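Bendgate results: does the handheld-to-arm transfer number hold up?
Forum > Manipulation > Papers and Methods 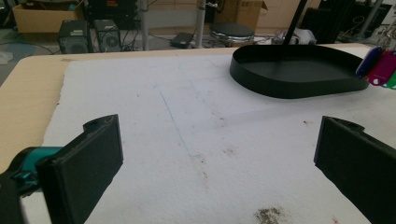
pledgepin
September 8, 2018
Plain question to start. What does the Bendgate write-up claim to show?

torque_and_toast
It claims that a grasping policy trained only on demos recorded with a handheld gripper works on a real arm nearly as well as one trained on demos recorded by driving the arm itself. They used 600 handheld demos, no arm data at all, and ran 40 test trials per condition.

pledgepin
OK, thanks. I've read it twice now and I don't buy the headline. Forty trials per condition is thin for the word "matches." If the two policies differ by a handful of successes you can't tell that from noise, and the error bars in the results figure overlap so much they could be hiding almost anything. "We could not measure a difference" and "there is no difference" are two separate claims, and the abstract makes the second one.

mudflap_jr
I think that's harsh. Everybody in this area runs trials in that range. Arm time is slow and somebody has to reset the table after every attempt.

pledgepin
Everybody doing it doesn't make the interval any narrower.

torque_and_toast
Both of you have a point. My bigger problem is where the 600 came from. Go to the appendix. They recorded 1,676 demos and kept 600 after filtering. The filter is described in one sentence, something like "we removed episodes with poor tracking or unclear outcomes." Who decided the outcome was unclear? If a person sat there and threw out everything that looked awkward, then the method is "handheld gripper plus a lot of human taste" and that should be in the title.

greaselamp
Most of what gets dropped in these sets is tracking loss. You wave the thing too fast or point it at a blank tabletop and the pose estimate falls apart. I've collected with a rig like this for my own project and I threw out more than half in the first batch. Felt mat on the table, small stuff to pick up, the usual. So 600 out of 1,676 didn't shock me.

torque_and_toast
Then it should be easy to report. Give me one column for tracking failures and one for "unclear outcome." I'd stop complaining tomorrow.

greaselamp
Fair. I'd like to see the split too.

mudflap_jr
Did anybody look at the per-object breakdown? The flat items are where I expected the handheld policy to fall over, because a person's wrist does a little roll to get a fingertip under a thin thing and I didn't think the arm would copy it. They report flat items as fine.

pledgepin
They report flat items as fine on a soft surface. Push a fingertip down into felt or foam and it gives, so you get under the edge of a thin part for free. I'd want the same test on bare wood or glass before I believed anything about flat items. There's no hard-surface condition anywhere in the paper.

mudflap_jr
Huh. I missed that. I'd assumed there was one in the supplement.

pledgepin
There isn't. I looked.

wrenchcadet
Lurker here, finally made an account. We tried to repeat this in March with the Dretov fingers, which are close to what they used but a bit longer. Same recipe, our own demos, our own arm. We got 4 good policies out of a pile of training runs with different seeds, and the rest were junk. They would hover over the object and never close. The paper doesn't say how many seeds they trained or whether the reported policy was the best one. That's the thing I'd ask the authors.

greaselamp
Hovering sounds like a latency mismatch to me. On the handheld side the image and the finger width get logged close together. On the arm, the image shows up late and the policy keeps waiting for a view it expected earlier. Did you measure the delay on your camera?

wrenchcadet
We measured it once at the beginning and hard-coded it. Then we swapped the capture card. So, maybe.

greaselamp
I'd check that before blaming their seeds.

wrenchcadet
I'll check it. I still want to know their seeds.

torque_and_toast
Same here. Thibodeaux had this exact fight a while back with their drawer-opening result. The first version reported the best seed, people yelled, the second version reported the mean and it dropped a lot. It was still a decent result! It just wasn't the one in the video.

mudflap_jr
I'll keep defending the basic idea. Collecting by hand is much faster than driving an arm around with a joystick, and you can take the gripper to a different table in a different room. Even if the policy ends up somewhat worse, you might come out ahead for the same hours of work.

pledgepin
Might. They had the chance to show that and didn't. The comparison is equal number of demos. If speed is the selling point, compare equal hours, and count the hours spent on the demos that got thrown away.

mudflap_jr
OK, that one I'll give you. Equal hours is the right test.

wrenchcadet
Has anyone tried the Pledance loader on their released data? It chokes on the gripper width field for me. Either the units are off or the field is empty for part of the set.

greaselamp
Units. Theirs is in meters and the loader expects millimeters. Multiply on load and it reads fine. A few episodes do have an empty width field, and I just skip those.

torque_and_toast
So the released set has empty fields after filtering for quality. Great.

greaselamp
It's a few episodes.

torque_and_toast
I emailed the contact address asking for the filter breakdown, the seed count and whether there are any hard-surface trials. I'll post the reply here if I get one.

pledgepin
Ask about equal hours too.

torque_and_toast
Already sent. I'll put it in the follow-up.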